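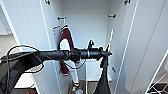
2 min read

To: Assisted Living Equipment list
From: Antonina Hrynyshyn, Insaurralde Housing Services
Subject: Re: Cusard door and wardrobe kit, terms of the trial

Dear members,

Thank you for the replies received since September. Vicente Maldonado asked the following:

> We have been offered the Cusard kit by Bergate on a
> 3-month trial. Before we sign, could Insaurralde say
> what the service plan covers, and whether the arm can
> be used with the closets residents already own?
> Our building has 103 units and no two are alike.
> V. Maldonado

I will take the service plan first. Bergate charges 600 dollars per arm for the trial period. The fee covers delivery, setup and one return visit. It does not cover replacement finger pads, which are billed separately.

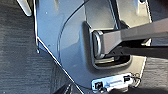
Does the trial fee count toward a later purchase?
Bergate credits half of it if the order is placed before the trial ends.

As for existing furniture, the written terms say only that doors must be "of ordinary construction." We have asked Bergate to replace this wording with a list of handle types and door weights.

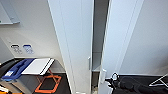 Our own review concerns daily tasks: opening a door, hanging a garment and closing the door again. Sobia Durrani is preparing the checklist and has asked that each handle type be scored on its own line. A slim vertical handle on a tall white door, for instance, should not share a score with a knob or a recessed pull. She also wants hangers tested both on a rail and lying on dark cloth, as the white wire one is there. Members with other fittings are invited to send her the details.

The manual supplied with the kit runs to 181 pages, and the section on door handling is brief. Renata Zapata has requested a shorter guide for care staff. Bergate has agreed in principle but has given no delivery date, 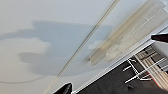 and we would advise Mr. Maldonado to have one written into the agreement before signing. The same applies to the return visit, for which the present terms set no time limit.

Questions on pricing should go to Emiliano Ulloa at our office.

Respectfully,
Antonina Hrynyshyn
Equipment Review, Insaurralde Housing Services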